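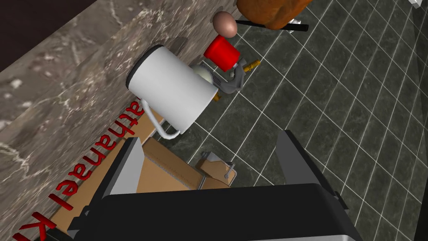 Run 383, wrist view. The mug and the egg, again.

Ten at night and the sim lab smelled like somebody's noodles. Ingeborg Ackermann had her shoes off under the desk and one eye on the scoreboard. Hudec in first. Sinico in second. Then a gap, then Stasis, which was them.

"We need 468," she said. "To make the final. We have what, 2 attempts?"

"Two," Saditz said. He didn't look up. He was chewing on the string of his hoodie and moving the wrist angle a hair at a time.

"Is it going to drop the mug?"

"It might drop the mug."

She pulled her chair over. Wheels squeaking. The club had wanted a real arm this year, a proper one, bolted to a bench. What they got was a login and a kitchen that existed on a server. Fine. She had come to like it, the marble floor tiles, the light that never changed. January outside, and in there no weather at all.
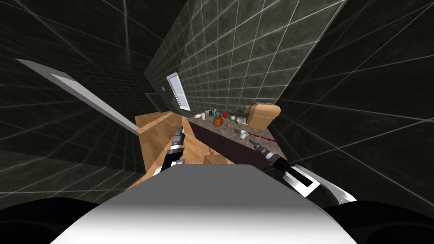 Her plan was simple and she'd written it on her hand. Go for the mug first, forget the rest. Saditz wanted the bottle, the blue one back toward the window, because it was tall and thin and easy to close on. But the mug was right there by the front edge of the counter, with the right gripper just under it, and she was so tired of reaching across things. Short moves. Small moves. Every long reach they'd tried had ended with a elbow in the wrong place and the score going backward.

"Lift before you turn," she said.

"I know."

"You didn't last time."

"I know, Inge."

He hit the key. They both leaned in — stupid, like leaning would help. The timer ran. Somebody in the hall was laughing at something. She thought about her mother asking what exactly the robot was for, and how she'd said dishes, and how her mother had looked so pleased.

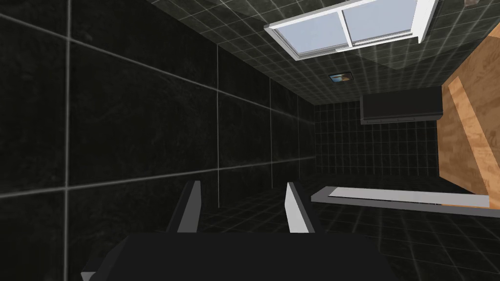 "Do they count it if we run past the timer?"

"They stop the score at the bell, whatever you do after that is just for you."

So he kept going. The bell went and the number froze and he kept his hands on the keys, and she let him. It wasn't 468. It wasnt even close. She wrote it in the notebook under the others, and then she put her shoes on, and took them off again.

"One left," Saditz said.

"Give me the keys," she said, and he slid over.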